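共享餐厅调整餐具回收方式 筷子与刀叉分开收

Clunmont园区共享餐厅从5月起调整餐具回收方式。用餐者还盘时，需要把筷子、叉子和餐刀分别放进对应的收纳槽，不再一并倒入同一个回收筐。新办法先在一层就餐区实行，二层就餐区暂时照旧。

餐厅由Heinonen餐饮公司负责运营。该公司介绍，一层就餐区共有182个座位，午餐时段平均送出300份套餐。餐厅同时供应米饭套餐、面食和西式简餐，取餐台上筷子和刀叉都有，不少人会两样都拿。以前餐具混在一个筐里送进洗涤间，工作人员要先倒在台面上逐件挑开，再分别装篮。木筷常常夹在刀叉中间，压在餐刀上或者卡进叉齿里，挑拣时既慢又容易划手。

洗涤间负责人说，最费时间的环节一直是洗前分拣，机器本身的运转时间并不长。不锈钢刀叉可以走高温程序，洗完擦干就能回到取餐台。木筷洗后要单独烘干，烘干不足容易发霉，也不能和金属餐具叠放在一起。两类餐具一旦混洗，筷子表面会被刮花，只能提前报废。

调整之后，一层还盘处设了6个收纳槽，筷子、叉子、餐刀各两个，分列在传送带两侧。槽口旁贴有文字标签，餐刀一律刀柄朝外放置，方便后面的人继续投放，也方便工作人员取出。汤勺仍留在托盘上，由洗涤间统一收取。收纳槽由Serent提供，底部可以拆下清洗，每天午餐和晚餐结束后各清理一次。

试行阶段，餐厅只在靠近南门的还盘处摆放了收纳槽，为期14天。运营方说，起初投错的情况比较多，主要是筷子进了叉子槽，后来把标签从槽的侧面挪到正上方，投错的明显少了。午餐高峰时还盘处仍会排队，餐厅因此把托盘架往里移了一段，让放餐具和放托盘的人错开。

也有用餐者提出意见，认为手里端着托盘，再腾出一只手分拣餐具不太方便，尤其是带孩子来吃饭的时候。餐厅答复，还盘处旁边会加一张窄台，可以先放下托盘再分拣。行动不便的用餐者可以把托盘留在桌上，由服务人员收走。

在Cultia办公楼上班的员工多在正午过后集中前来就餐。餐厅建议时间灵活的人避开这一时段，下午一点以后还盘处基本不用等。

洗涤间里的分拣台仍然保留，用来处理二层送下来的混装餐具，以及一层漏拣的部分。工作人员的做法是先把餐具摊开，取走最上面的筷子，再收餐刀，最后收叉子。餐刀和叉子入篮时柄朝下，每篮不装满，留出水流通过的空隙。有明显弯折的叉子和开裂的筷子当场挑出，不再送洗。

白色台面上的一把不锈钢叉子、一根木筷和一把餐刀，筷子搭在叉柄末端和刀身上。
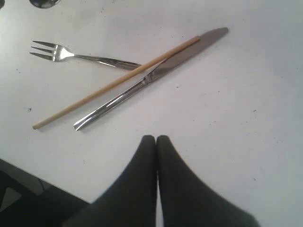
二层就餐区何时调整

运营方表示，二层的还盘口较窄，现有收纳槽放不下，需要另做一款窄槽。尺寸已经量好，样品到货后先试用，合适再批量订购。在此之前，二层用餐者仍按原来的方式还盘，餐具放在托盘内即可。

自带餐具的用餐者不受影响，一层和二层的洗手池都可以自行冲洗。餐厅提醒，自带的筷子和刀叉请不要放进收纳槽，误投的可以到一层服务台登记找回，当天晚餐结束前都可领取。

对新办法有意见的，可以填写服务台旁的意见卡，也可以直接告诉还盘处的工作人员。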